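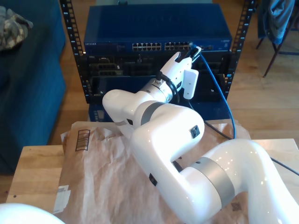
Blue switch at the top of the rack, blue cable at the port

Flestusholm, October
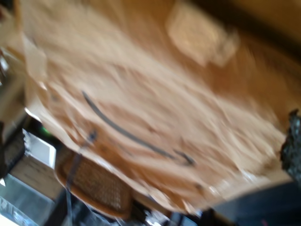 Flestusholm, October

Is an open rack okay behind a wooden table? I've got 24 cables to sort and I'd love to keep the table usable – any tips?

Rewi

Sure! Leave slack so you can move stuff (I label both ends, so worth it).
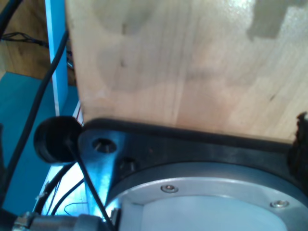
And go easy on wood tops – mine got scratched when I dragged a switch over it. Felt pads, four of them, fixed that.

Cuvby

velcro ties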